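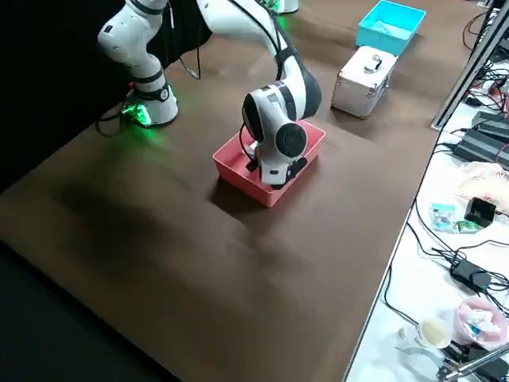
## Chapter 4: Where Do the Prices Come From?

Ask a shopper why a jar of honey costs what it costs and you'll get a shrug, or a theory about greedy bees. Ask the shopkeeper and you'll get a longer shrug. Prices are the most widely read numbers in the world, and most of us give them less thought than we give the weather.

Economists have a story ready, of course. Supply meets demand, two lines cross on a graph, and everyone goes home happy. You met those lines in Chapter 2, and they're good lines. This chapter is about what happens before anybody draws them, when a person with a marker and a blank sticker has to write something down.

### The honey at Ulari

Take the town of Ulari, which has a covered market, a bus stop and more beekeepers than it needs. One of its stalls, Gounder, sells honey in jars that cost the owner $2 to fill, counting the glass, the lid and the label with the smiling bear. For years the jars sold for $4. When we asked how that price had been chosen, the answer was that it was double, and doubling is easy.

Economists call this **markup pricing**. It is simple, fast and surprisingly common among businesses that own perfectly good calculators.

Then a second stall, Rodell, opened across the aisle and charged $3.90. The honey was much the same and the bear was slightly more smug. Within a month Gounder was charging $3.90 too, having discovered **competitor-based pricing**, or looking across the aisle.

Neither stall had asked what a jar was worth to the person buying it. That question belongs to **value-based pricing**, and it's harder, as customers tend to become vague when asked how much more they'd be willing to pay. A bakery in nearby Beltudov found a way around this. It raised the price of its honey cake in March, a little at a time, and watched the line – up to 300 people on a busy day – until the line got shorter. Then it took one small step back.

### Before you read on

Pick something you bought this week for less than $90. Write down what you paid, what you think it cost to make, and the most you would have paid before walking away. Keep the page. We'll need all three numbers in Section 4.1, where the gap between the last two gets divided up, and where you may find that you got the smaller piece.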